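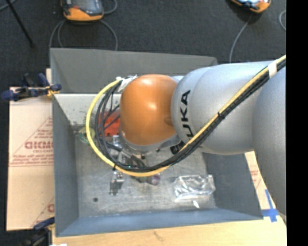
June, evening

Up at 6 and at the bench before the kettle had boiled. Mostly cables today. I had put it off all week and it was starting to bother me every time I walked past.

Went through the drawer of ties first. Threw out the brittle ones and put the short ones in the old Tidano tin with the lid that sticks. There were 200 in the new bag and I must have used a good part of it by lunch. My thumbs are sore from pulling them tight. I need to buy a proper pair of flush cutters. The ones I have leave a sharp end on every tie and I have a scratch on my left wrist from it. Firier have a pair for 12 pounds, plus postage.

Tape next. The white cloth tape frays as soon as you look at it, whatever end you start from. I tried cutting it with the kitchen scissors and that was a bit better. Must remember to bring them back down to the kitchen.

Measured the long run twice and got 46 inches, then 40, and could not see where I had gone wrong until I noticed I had started from the wrong clip the second time. Wrote 46 on the wall in pencil.

Lunch was cheese on toast and the last of the tomatoes. Rain from one o'clock until after three. Had the door open for the air and the mat got soaked, so it is over the back of the chair.

Afternoon was bins. Wiped down the small metal ones with a rag and warm water. The scuffs do not come out and I have stopped trying. One has a corner that catches your sleeve, so I ran a file over it. The Stoltura shelves want moving along to make room, but they are too heavy for me on my own and it can wait.

Rang Ó Gríofa's about the order. Still no date for the yellow cable. They said to try again at the end of the month. I said I would take black if it came to that, though yellow is easier to follow when there are a lot of them together.

Swept up at five. Found the missing tape measure under the bench, behind the paint. Soup for tea. Bath, then bed early. Tomorrow the labels, and the mat if it has dried.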